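Home | Magazine | Robotics | Test Reports | Subscribe

Three Grippers and One Laundry Basket

Print this page | E-mail to a friend

Shares 18 | Comments 5

When a company sells a gripper, it usually shows the gripper with a cube. The cube is hard, it is light, and it has flat sides. In our homes we have very few cubes. For this reason the small team at Zarkden decided in March to make its comparison with a thing that every family knows, the basket for clothes.

I was invited to follow the test in the team's workshop. Three products were on the list: the Wisto, a soft gripper with air inside the fingers; the Vachon, a parallel gripper with wide pads; and the Treso, a flat plate with a clamp finger. All of them were mounted in turn on the same two-armed robot, and the controller was not changed between the tests.

The task sounds easy. The robot must take the basket by the rim, lift it, and keep it level enough that the clothes stay inside. But a woven rim is not a friendly surface. It is thick and round, and it gives a little when you press it. The force which is good for one place of the rim can be too much for another.

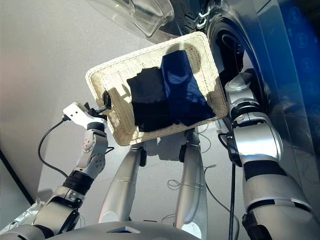
The clamp finger holds the left rim of the wicker basket, with two folded garments inside.

The Wisto was the most gentle of the three and left no marks on the fibers. Its problem was the weight. With an empty basket it worked well, but with clothes inside the rim turned slowly between the fingers, and the operator had to stop the lift many times. The Vachon held strongly. It needs a lot of free space on both sides of the rim, however, and near the open door of a washing machine this space is difficult to find.

The clamp finger won most of the points. It hooks over the rim, so a part of the load is carried by its shape and only a part by friction. The team made 943 lifts in total, and 800 of them ended with the basket set down in the correct place. Most of the failures came from the first two grippers.

I must also write about the cables, which are a less beautiful subject. A cable that makes a wide loop at the wrist is safe for the motor, but it can catch on the furniture. Zarkden tried a shorter loop for one morning and went back to the long one — the short cable pulled on its connector each time the wrist turned.

The camera at the head brought another lesson. In strong sun, a pale basket becomes very bright on one side and dark on the other, and the software lost the line of the rim. The engineers now fix the exposure by hand before each series. They do not like this solution and they want to replace it.

The next tests will use a plastic basket with handles, and after that a cloth bag, for which none of the three grippers has a good plan yet.

Print this page | E-mail to a friend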